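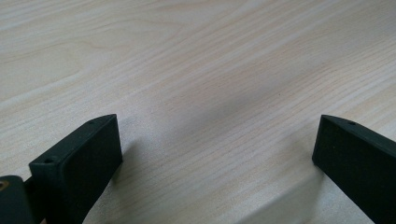

Pernero Table in Pale Timber
Made to order by Flikodham
Product code 2906

The Pernero is the table we get asked about more than anything else we make, and we're still very fond of it ourselves. It's a plain, generous sort of table with a light blond top, and most of its character comes from the grain. Every top has its own – long wavy streaks in beige and cream, a few broad curves where the lines swing around, and then patches where they pull in tight and run side by side like a striped shirt. We choose the boards by eye and lay them out on the workshop floor before anything is glued, which takes Clem Cartwright most of a morning and a fair bit of walking back and forth in socks.

Because the colour is so pale, the Pernero is lovely in a darker kitchen or a room that only gets the sun late in the day. It does change a little as it ages. Expect the cream to warm toward honey over the first couple of years, a bit faster near a north-facing window, so if you like to keep a runner or a fruit bowl in the one spot, shift it about now and then while the table is new.

The finish
We use a matte hardwax oil with a soft sheen to it, put on in 2 coats and rubbed back by hand in between. It feels smooth under your palm without looking glassy. A stronger gloss can be done if you really want one, though we'd ask you to look at a sample first (we've talked a few people out of it!).

Sizes
Pernero Square: 1000 mm x 1000 mm
Pernero Long: made to your length, 1000 mm wide
Height is the same on both, and we can trim the legs a touch for anyone matching a favourite set of chairs.

Legs
Choose the straight Tanabe leg, which sits right at the corners, or the tapered Jomeck leg, which is set in slightly and gives you more room for knees. Both come in the same timber as the top. They bolt on from underneath, and the spanner is in the box with the bolts.

Looking after it
A damp cloth and a drop of mild dish soap will do for everyday messes. Dry it off afterwards, going along the grain. Please use a mat under hot pots, and wipe up red wine and beetroot as soon as you notice them. Once a year or so, give the top a thin coat of the care oil and leave it overnight before you put anything back.

Care oil and cloth, $117, enough for several years on a family table.

Ordering
Tops cut before the December break are usually spoken for early, so do get in touch well ahead if you're hoping to have yours for Christmas lunch. We're happy to post a small offcut in the same finish so you can see the colour at home, in your own light, next to your own floor. Send us your address and tell us which leg you're leaning toward, and we'll write back with a price and a delivery time.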